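Four Days on the Wurkness Line

A slow rail trip across the Triltovberg plateau, with notes on tickets, beds and food

By Meriem Erraji
2023-01-29

The train to Triltovberg leaves from platform 2, which is outside the main station building and reached through a passage behind the left-luggage office. The signs for it are small. Passengers who follow the large signs end up at platform 3, where the express stops, and the express does not serve any of the places described in this article.

I rode the Wurkness line in November, out and back, over four days. The line is 40 miles long and single track for most of its length. Trains pass each other at Jerkgate, where the loop is, and the timetable is built around that fact. If the eastbound train is late into Jerkgate, the westbound train waits. On my outbound trip the wait was 9 minutes. On the return it was long enough to get off, buy soup and eat it.

Rolling stock is two-car diesel. The rear car has the larger windows and the weaker heating. Seats are not reserved and there is no first class. Bicycles travel in the front vestibule, and the conductor will move them twice during the trip, once for the mail sacks at Jerkgate and once for the ramp at Ventura Halt. Luggage goes overhead or between the seat backs. A hard-shell case of the size airlines accept in the cabin fits overhead only on its side.

Tickets

Buy the line pass at the counter, not on board. The pass covers unlimited travel for the calendar days printed on it, so a pass bought in the evening loses most of its first day. The counter clerk will postdate it on request. On board, the conductor sells single tickets only, and four singles cost more than the pass.

The pass also covers the bus from Triltovberg station up to the old town. This is printed on the reverse in small type, and the bus driver will want to see the reverse. Signe Sæther, who has driven the bus for two winters, told me that most visitors pay the fare without turning the pass over.

Jerkgate

The first hour out of the city is market gardens and storage yards. The climb starts after the second tunnel. The line gains height on a series of long curves, and for several minutes the river is visible first on the right and then on the left. Sit on the right going out.

Jerkgate is a junction that lost its branch. The second platform is still there, with grass on it, and the old branch trackbed is now a walking path that runs level for three miles to a quarry lake. The surface is packed gravel, passable in ordinary shoes. There is a shelter at the halfway point with a bench and a map, and the map shows a footbridge that was removed some time ago. Walkers who want to cross the stream have to continue to the road bridge, which adds half an hour.

I stayed the first night above the station café. The owner, Rigoberto Olvera, rents three rooms on the upper floor and one at the back that faces the trees. Ask for the back room. The freight train comes through before five in the morning and sounds its horn for the crossing, and the front windows are single glazed. Rooms have a sink, a table, a wall heater on a coin-free timer and a bed of ordinary firmness. The shower is across the landing. 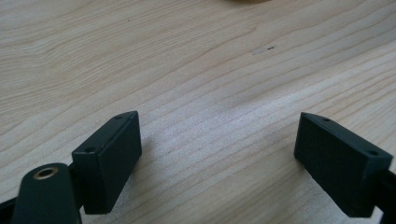
Breakfast is served from the arrival of the first passenger train, whenever that is. It consists of bread, hard cheese, boiled eggs and a dark plum spread that Olvera makes in September and stops serving when it runs out. Coffee is filter coffee from an urn. The café closes at four in the afternoon, and there is nowhere else in Jerkgate to buy a hot meal after that, so overnight guests should order the evening plate before closing. It is left in the upstairs refrigerator with the room number on it. Mine was potato dumplings with cabbage, and it reheated well.

Onward to the plateau

Beyond Jerkgate the trees thin out and the line runs along the edge of the plateau at 3,000 feet. This is the section that appears on the posters. In clear weather the view to the south covers two valleys and the ridge beyond them. I had clear weather in one direction only. On the way out, cloud sat on the track and the driver ran at reduced speed with the headlight on, and there was nothing to see between the snow fences.

Ventura Halt is a request stop. Passengers who want to get off must tell the conductor before Jerkgate, and passengers who want to get on must press the button on the platform post, which lights a lamp a quarter mile down the line. Hold the button until the lamp on the post itself comes on. A short press does nothing.

The reason to stop at Ventura Halt is the weaving shed. It was built to make blankets for the railroad's sleeping cars and it continued after the sleeping cars were withdrawn. Lumturie Nikolaidis runs the floor and leads the tour, which takes an hour and covers carding, warping and the four working looms. Two of the looms are belt driven from a single overhead shaft, and when the shaft is engaged, conversation is not possible. Ear protection is handed out at the door. The tour is given in the morning only, and the looms are not run at midday.

Blankets are sold from the shed at lower prices than in the Triltovberg shops. Seconds are on the lower shelf. The faults I was shown were a missed weft thread near the hem and a slight variation in the gray stripe, neither of which I could find again after the blanket was folded. A full-size blanket is heavy and takes up half a cabin bag. The shed will ship, but only on the days the mail train runs.

Triltovberg

The terminus is at the bottom of the town. The old town is at the top, and the difference in height is enough that the bus is worth waiting for with luggage. On foot, the stairs beside the bus turnaround are the direct route. They are cleared of snow on the left side only, next to the handrail.

The town has one large hotel, several guesthouses and a hostel in the former customs building. I stayed two nights in a guesthouse on the upper square. Winter rates apply from the first of November and include heating, which is charged separately in the shoulder season. Most guesthouses want payment in cash. The only cash machine is in the lobby of the post office, and the lobby is locked in the evening.
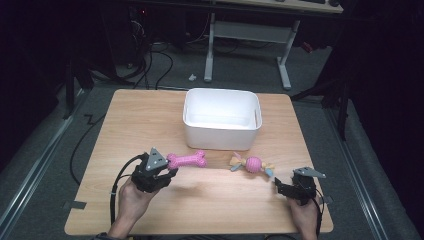 White plastic bin, a pink bone-shaped chew toy and a rope-and-ball toy on a light wooden tabletop.

The customs museum occupies the ground floor under the hostel. It is small and better than its leaflet suggests. The collection of confiscated scales is worth the admission price: grain scales, coin scales and one pharmacist's balance with a false weight drilled and filled with cork. Labels are in three languages and the English is accurate. Yolotzin Villaseñor, the curator, rewrote them herself after finding that the earlier translation had swapped the words for "duty" and "debt" throughout.

The ramparts are open in winter except during high wind. The full circuit takes 40 minutes at a normal pace. The north section has no rail on the inner side. The east tower has a stair to the roof, with a turnstile that takes a token sold at the museum desk, and the museum desk closes before the tower does. Buy the token early.

For food, the upper square has a bakery, a grill and a restaurant that serves a fixed menu on weekdays. The bakery's seed rolls are sold out by mid-morning. The grill does one fish, lake trout, and several cuts of pork. The fixed menu at the restaurant was three courses, beginning with a clear beet broth and ending with a baked apple. Portions were moderate and service was slow, with a single waiter covering both rooms. I would eat there again, but not before a train.

The return

Two trains a day run west in winter, one early and one after lunch. The early train meets the express at the city end. The later one does not, and passengers connecting to the coast will need to spend the night or take the coach, which leaves from the far side of the station square and does not accept rail tickets.

The view from the plateau section was clear on my return and stayed clear as far as the second tunnel. Sit on the left going back. The rear car was at 54 degrees by the conductor's thermometer, and most people had moved forward by Ventura Halt.

If you go

The line pass is sold at the city station and at Triltovberg, for two, four or seven days. Winter timetable runs from November until the end of March. Jerkgate station café has four rooms, booked by telephone. The weaving shed at Ventura Halt is closed on Mondays. The customs museum shuts for the whole of February. Carry cash, a flashlight for the stairs, and something to eat in case of a long wait at the loop.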